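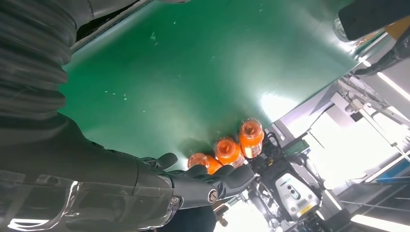 How is the home blood pressure cuff trial going? Pretty well, and we're a little ahead of plan.

By Iwona Urbańczyk
December 3, 2023

We've got 83 patients signed up through the Derkberg clinic now, and all but six send readings every morning. The Fedent cuffs pair with phones just fine - it's the large size that keeps slipping, so I've asked for 18 replacements. Nazareno Gatti is calling the folks who stopped sending (bless him!). I'd still like the extra nurse hours approved before January, please.

7 comments
18 shares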